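Last updated: October

PRE-RELEASE CHECKLIST FOR COST AND PRICING WORKBOOKS
Culport plant, product costing. Reviewed by Covadonga Arroyo, comments inline.

Workbook under review: Kallio sensor kit, launch pricing and payback, second draft. Prepared by Anselmo Figueroa. Requested by Humholm, who want to see a payback period before they agree to a minimum order.

Mark each item OK, FIX or OPEN. A blank counts as OPEN.

1. Inputs sheet has a named source for every figure.
FIX. Freight says "per Rovelow" and nothing else. Is that a quote, an email, or something a driver mentioned? I have asked twice. Put the quote number in the cell note or take the figure out.

2. Fixed costs and variable costs are kept apart.
FIX. Test labor is sitting in fixed costs. Anselmo's argument is that we pay the test bench staff either way. Fine, but the sheet then assumes the same staff will cover 4000 units a year, and I have seen no schedule that says so.

3. Volume assumption is stated on the first page, with a low case.
OPEN. The base case is 4000 units. The low case is also on the page, in gray type, and it isn't linked to anything. Change it and no result moves. I would call that decoration.

4. Unit cost traces back to the parts list.
OK with a comment. Maite Cuesta rebuilt the total from the parts list and got the same number. I still want the connectors and wire leads priced as separate lines. At the moment they are lumped in as "misc. electrical", and every overrun I have had to explain in this building started life as misc. 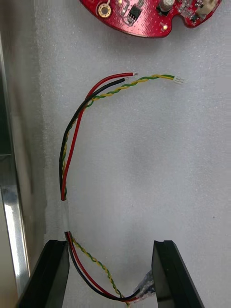
Item 4. Red board and wire leads, one with white two-pin plug.

5. Setup and tooling are included once.
FIX. Tooling of $434 shows up in the startup costs and again in the monthly overhead. It's a small amount and it won't change the answer much. It does make me wonder what else was pasted across.

6. Scrap rate is entered as an input and can be changed.
FIX. It's typed straight into the formula at 2 percent. Where did 2 percent come from? Inmaculada Paredes says it was carried over from an older product with fewer solder joints.

7. Price discounts flow through to revenue.
OK. I tested it by entering a silly discount and watching revenue drop. Please put back the correct one before this goes anywhere. I left mine in a copy, not in the master.

8. Payback period agrees between the summary page and the chart.
FIX. Summary says 8 months. The chart crosses the line somewhere past that, and the axis labels are too far apart to say where. I know the chart looks nice. Humholm will read the chart first and the summary never, so the chart has to be right.

9. Currency and rounding are the same on all sheets.
OK.

10. Locked cells are locked, and the password is with someone who still works here.
OPEN. Esperanza Cuesta has the password for the old version. No one has confirmed that it opens this one.

11. Someone other than the preparer has changed three inputs and checked the results by hand.
OPEN. "Looks good to me" was written in this box on the first draft with no initials. I've cleared it. Write down which inputs you changed, what you expected and what came out.

Result: not released. Items 1, 2, 5, 6 and 8 go back to Anselmo. Maite to split the misc. line under item 4 and to link the low case under item 3. Item 10 is with Esperanza.

I don't need a meeting about this. Send me the third draft with the cell notes filled in and I'll go through the list again from the top, including the items marked OK.

C. Arroyo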